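Table talk at Planow as the plates come out again

The monthly table-laying morning at Planow is back for October, and Heather Cowie, who looks after the crockery cupboard, could hardly be more pleased. The hall has been lent 200 plates by the Olivares tea rooms, and everyone is welcome to come and try their hand at a setting or two.

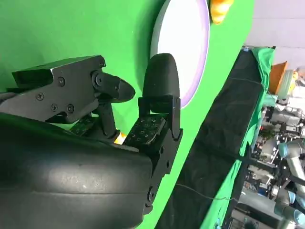

A white plate with a thin lavender rim against bright green at Planow.

Mornings last 45 minutes, with a pot of tea afterwards for anyone who fancies staying on - and most people do, says Heather. Bleddyn Lewis is taking names at the door and would dearly love to hear from anybody with spare napkins or tablecloths they could part with, whatever the colour.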